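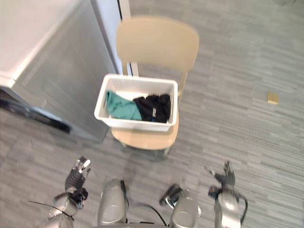 Laundry basket on a chair, one teal garment and one black, with the robot's hands open in front.

A Trial Should Say How It Started
By Rasha Harb

Most published protocols for household manipulation spend their pages on the end state. The garment must be in the drum, the door must be closed, the basket must be empty. The start state gets a sentence, usually "garments are placed in the basket." My argument is that the start state should be a required record with fixed fields, and that a trial without one should not count toward a reported success rate.

The Bumano draft now in circulation for laundry tasks is a fair place to begin, because it is better than most. It fixes the time limit, defines an intervention, and requires that aborted trials be reported with the completed ones. It says very little about supports. A basket on a chair and a basket on the floor are the same test under the draft. For the arm they are different problems. The height of the rim sets the approach angle of the wrist, and a rounded seat gives the basket less support at the corners than a bench does. If the hand catches a perforated wall on the way out, the basket can shift.

Last August I went through 138 trial records that Nour Karam had collected from three sites using the draft. The basket's support was named in 45 of them. The color of the garments was given in 16. Fold state was given in none, unless "normal" is a fold state. These were careful teams and they had filled in every field the form asked for, so the form is what needs to change.

I would add four fields: the type and height of the support, the position of the basket on it, the number and color of the garments, and the fold state chosen from a short printed chart. Two overhead stills would cover most of this, but I would still want the typed values. Images get separated from tables, and a reviewer comparing sites needs something that can be sorted. 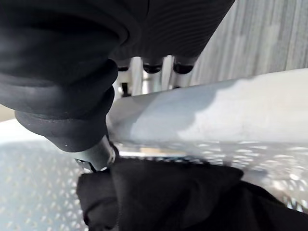 Contact is the second place where the draft is too loose. Clause 6 lets the operator mark a grasp as "established" from the wrist view alone. I think this should be struck. A wrist camera sits close to the work, and much of what it sees is the gripper itself, which leaves the operator judging contact from a small remaining area. With a dark gray tip meeting crumpled black cloth, as at this wrist, the boundary between tool and fabric is hard to place, and the bright highlights on the perforated metal behind pull the exposure the wrong way. The tip may be pressing into the cloth or only resting against it. Those are different events, and the log should not merge them.

The remedy is cheap. Record finger position and motor current at the moment the grasp is declared, and again after a short lift. If the hardware reports neither, the operator writes "visual only," and the grasp is listed in a separate column. Rurkby has logged this way at its Closalholm site for more than 46 weeks. The extra column has made its numbers look slightly worse than those of its competitors, who do not keep one. A standard ought to remove that penalty by making the column mandatory for everyone.

Two objections come up. The first is that the form becomes too long, and operators under time pressure will fill it with defaults. I accept the risk. It can be reduced by printing no defaults and by rejecting a record with blank fields when it is submitted, before the next trial begins. The second is that homes are untidy, and a controlled start state rewards systems that work only in controlled rooms. This confuses recording with controlling. I am not asking anyone to fold the shirts the same way each time. Vary the load as much as you like, and write down what it was.

A smaller point concerns dark fabric. The Eder garment list, which the draft adopts by reference, contains mostly light cotton items. A laundry protocol should require at least one black item per load, with results for it reported on their own line. I have sent wording for this to the drafting group, along with a revised Clause 6 and the four fields above.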